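报告备注（讲者用，不随幻灯片分发）
题目：厨房台面任务中的抓取规划与感知接口
讲者：Kerstin Öberg
日期：2020-08-14

开场

不讲公司介绍，直接从软件栈讲起。听众里做控制的人多，做感知的人少，术语按控制一侧的习惯用。先说明三个名字，后面会反复出现：Galow 是任务层调度器，Zunov 是感知服务，Pesonen 是轨迹规划与执行的那一层。三者之间只走消息，不共享内存。有人会问为什么不用现成的中间件，答复放在最后的问答部分，此处跳过。

强调一点：今天讲的是接口，不讲学习方法。抓取打分网络只当作一个黑盒，输入局部点云，输出候选位姿和分数。网络结构由 Joris Prins 下午的报告负责。

第一部分 坐标系与时间戳

台面坐标系原点取在机械臂基座法兰中心在台面上的投影，z 轴向上。所有服务只准发布这个坐标系下的结果，相机坐标系不出 Zunov 的进程边界。这条规定是六月定下来的，之前有两个模块各自做外参变换，用的还是不同版本的标定文件，排查花了很久。

时间戳一律用曝光中点，不用消息到达时刻。关节状态按曝光中点插值，再算手腕位姿。插值用线性就够，停在台面上方观察时关节速度很低，换三次样条看不出差别。运动中拍的帧不参与物体位姿更新，只用于障碍物检测。

停顿，问有没有人用到达时刻做对齐。一般会有人举手。不要展开。

第二部分 场景表示

台面上的东西分三类存：支撑面、容器、自由物体。支撑面包括台面本身、砧板、托板、盘子；容器包括锅、敞口托盒、罐子；其余归自由物体。分类不唯一，同一个盘子可以是自由物体，也可以是别的东西的支撑面，所以场景图里的边比节点的标签重要。规划器查询的是边。

边有两种，“在……上”和“在……内”。长柄工具斜插在锅里的时候，两种边都不够用：勺头在容器内，柄在容器外，整体的稳定性取决于柄和锅沿的接触。Zunov 现在的做法是给“在……内”加一个突出量属性，单位毫米，超过阈值时 Pesonen 把突出部分单独建成一个胶囊体，参与碰撞检测。
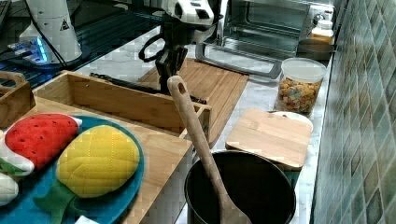 第 6 期

讲到图时按下面的次序说，不要即兴。

先说夹爪下方的木砧板。板是斜着放的，板边有槽，上面横着一件黑色长条工具。检测器对它的类别不稳定，刀和夹子的分数接近，Zunov 只输出“长条工具”，主轴方向照给。对抓取来说主轴够用，对任务层不够用，Galow 收到这个标签会拒绝任何需要刃口朝向的动作。这是有意为之，类别不确定时宁可任务失败。

再说锅。黑锅，口沿较宽，木勺立在里面，长柄向左上方斜出，柄端离夹爪很近。早期版本把锅建成实心圆柱，勺子建成独立物体，两者初始状态就互相穿透，规划器直接返回无解。现在锅按薄壁容器建模，勺柄露出的部分用前面说的胶囊体。手腕下降的路径要先检查胶囊体，再检查锅沿，次序反过来也能算，但平均要多调用一轮距离查询。

然后是盘子上的毛绒玩具食物：西瓜、菠萝。软物体的点云表面和真正的接触面不一致，手指合拢后会压进去一段。Pesonen 对标了“可形变”的节点放宽终点位置误差，用电流判断接触。阈值按节点给，不用全局值。

方竹板叠在白色圆盘上那一处，只在有人问堆叠时再讲。要点：上层遮住下层大部分，下层只能由露出的一段盘沿拟合圆弧，半径的不确定度大，协方差要随位姿一起发出去。

透明塑料罐单独说一句。罐里装着彩色麦片，深度相机看到的主要是麦片，罐壁几乎没有回波，直接用点云做包围盒会偏小。处理办法是对标了“透明”的容器向外膨胀一个固定量。膨胀量写在物体配置里，不在线估计。白色盖子的点云质量正常，可以拿来定轴线。

右侧墙面的蓝绿色亮面瓷砖和烤箱的深色玻璃门都会产生镜面反射，台面边界以外的点一律裁掉，固定障碍物用手工量的模型代替，不从点云里取。

第三部分 规划与执行

测试集 106 个任务，初始布局由 Tracey Tindall 编排，每个布局保存场景图和关节初值，可以重放。首次规划成功 81 个。其余任务进入重规划，重规划的触发条件有三种：候选抓取全部不可达、下降段碰撞、闭合后未检测到接触。三种情况的日志字段不同，统计时不要合并，去年的内部报告合并过一次，结论没法用。

下降段单独规划，不和接近段一起优化。接近段用采样方法，下降段用笛卡尔直线加逆解连续性检查。逆解跳变时不做平滑，直接换下一个候选。平滑会让手腕在物体上方扫出一段弧，杂乱台面上很容易碰到竖着的柄。

单次规划的时间上限是 73 毫秒，超时算失败，不返回次优解。这个数是从控制周期和任务节拍倒推的，和算法没有关系，换硬件要重算。

执行层的停止条件写成独立进程，不依赖 Pesonen。心跳丢失即停，恢复必须人工确认。Wendelin Steiner 提过自动恢复的方案，评审没有通过，理由是恢复前场景图可能已经过期。

第四部分 工具

重放工具叫 Zatell。输入是一份日志，输出是逐步的场景图差异。最常用的命令只有一个，比较相邻两次感知更新之间哪些边变了。边变了而夹爪没有动，几乎都是感知问题；夹爪动了而边没变，先查时间戳。

演示时用本地日志，不连现场网络。日志文件已经放在讲台电脑桌面上。如果投影分辨率太低，差异视图会换行，把字号调小一档。

配置文件全部进版本库，包括标定。标定文件带哈希，Zunov 启动时校验，和 Pesonen 手里的哈希不一致就拒绝启动。报错信息里写明两边的哈希，不要只写“标定错误”。

问答预备

为什么不用现成中间件：时间戳语义不能改，改了要维护分支。

场景图多久更新一次：静止观察时每帧更新，运动中冻结。

勺柄胶囊体的半径怎么来：点云截面拟合，设下限，防止点太少时退化成线段。

透明物体的膨胀量能不能学出来：可以，没有做。Beverley Cheetham 那边有标注，会后找她。

多臂：不支持。场景图没有锁。

剩余时间不足五分钟时跳过第四部分，直接进问答。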